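The Blue Tray

So the Dell died on a Tuesday, which I took personally. My whole first novel was in there! Well, 28 chapters and a folder called "good bits," which was mostly soup recipes.

The man at Bhatia Repairs wanted 50 dollars just to look at it. I had 5 in my coat and a screwdriver from the Nostau hardware store (still in its packet from August), so I laid the old thing on its side, popped the cover and went in.

I'd expected dust, and there was dust, but I hadn't expected it to be so green in there. It looked like a town from an airplane. I decided it was Vandel, the little place my narrator runs away from in chapter 2, and I spent a good ten minutes picking out the post office and the road to the river. The silver square was the church, obviously. I do this when I should be working.

The drive sat in a bright blue plastic tray, bluer than anything that lives inside a beige world has a right to be. All those people I'd made up, every one of their arguments and bad marriages, in something I could have carried off in a lunch bag.

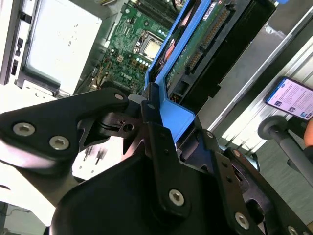 The drive in its blue tray, green side up.

I put my thumb on the plastic and said sorry to them all, out loud, for the ending. Then I squeezed, and the tray gave a little click, and from the kitchen my phone started ringing. I let it ring.

14 comments
Share 5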